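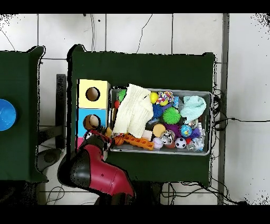 I run a small toy library out of our community room in Ongate, and the questions I get most are about the mixed tray, so I finally sat down and wrote out my answers. The mixed tray is my big metal one, and I keep it full on purpose. Kids love to dig! A spiky ball feels nothing like a soccer ball, and neither one feels like a knit cloth, so a child who reaches in gets something new each time. I put the stacked shape sorter with the round holes right next to it, for the ones who want to post things instead of rummage.

Who can borrow from you?
Anybody in Ongate or Prulton with a kid at home, and grandparents too. You sign up once and that's it. It costs $2 a visit, and if that's a problem just tell me and we'll skip it.

How many toys do you have?
At my last count in June it was 251, and that includes the puzzles. A few have wandered off since then (if you have a wooden giraffe, please look under your couch).

Can I take the whole mixed tray home?
Sorry, no, the tray stays. You can fill a bag from it though, and I'm not strict about how full the bag gets. Mamta Sandhu usually goes home with nothing but balls and that's fine by me.

How do you wash everything?
Smooth balls get warm water and dish soap. Spiky ones get the same plus an old toothbrush, and it takes forever, I won't lie. Cloths and towels go in the machine with unscented detergent. Rope toys I soak, squeeze out and hang up, and then I leave them for 72 hours before they go back in. They stay damp in the knots long after the outside feels dry.

Aren't some of those dog toys?
Some of them started out on the pet aisle, yes. I buy them new and they never go near a dog. The rubbery ones with rows of holes are great for little fingers to poke through. If you'd prefer your child didn't have one, leave it in the tray - no hard feelings.

My son is still putting everything in his mouth. Is the tray OK for him?
Not by himself. There are small balls and small bits in the mix, and I don't sort it by age. Ask me for the baby bag, which only has big things in it.

Why are there towels in with the toys?
For hiding stuff! Drape a cloth over one side and half the toys disappear, and then somebody has to find them. Olumide Eze's twins will do this until closing time if he lets them.

We lost a piece. What do we owe you?
Nothing for a ball. For a puzzle or a sorter I'll ask you to help replace it if you can.

Do you take donations?
Yes please, if they're clean and don't need batteries. Right now I could use more knit cloths and anything with a bumpy texture. I have 61 puzzles and really don't need another one. Leave bags inside the door, or hand them to Girish when he's on the desk in the morning.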